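3. Preparar la sala y las carpetas de acogida

Si ya tenéis hecha la lista de familias (apartado 2), vamos con lo que más me gusta: dejar la sala lista para la primera entrevista. Yo lo hago siempre la tarde anterior, con música puesta.

3.1. Abrid la plantilla en Nurmi y elegid el idioma de la familia. Si no aparece, usad la versión con pictogramas.

3.2. Imprimid dos copias – una se queda en la carpeta y la otra se la lleva la familia a casa.

3.3. Escribid el nombre tal como figura en el documento de viaje, aunque os suene mal escrito. Ya me ha tocado rehacer una solicitud de asilo entera por una sola letra, ¡y no se lo deseo a nadie!
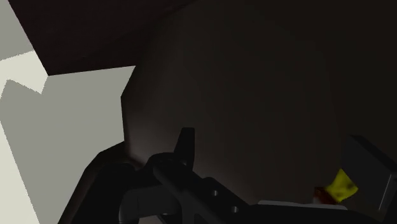
3.4. Confirmad la intérprete por teléfono, no por mensaje. En Kerkness atienden hasta última hora y son encantadoras.

Nota: la entrevista dura 60 minutos. Si hay niños, yo reservo el doble y tan tranquila.

3.5. Colocad las sillas en círculo, sin mesa de por medio, y dejad agua y pañuelos a mano.
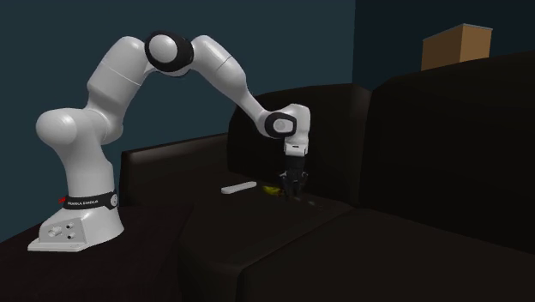 Ewurabena Eshun

3.6. Al terminar, guardad la ficha en el armario con llave y anotad el número de expediente en el registro (este año empezamos en el 300, así que no os asustéis al ver el 635).

Precaución: no fotografiéis nunca los pasaportes con el móvil personal. Para eso está el escáner de la oficina.

Precaución: no prometáis plazos. Yo lo hice en marzo, con toda mi buena intención, y luego pasé semanas dando explicaciones.

3.7. Apuntad la segunda cita antes de despediros y dadla por escrito, con la parada de autobús más cercana.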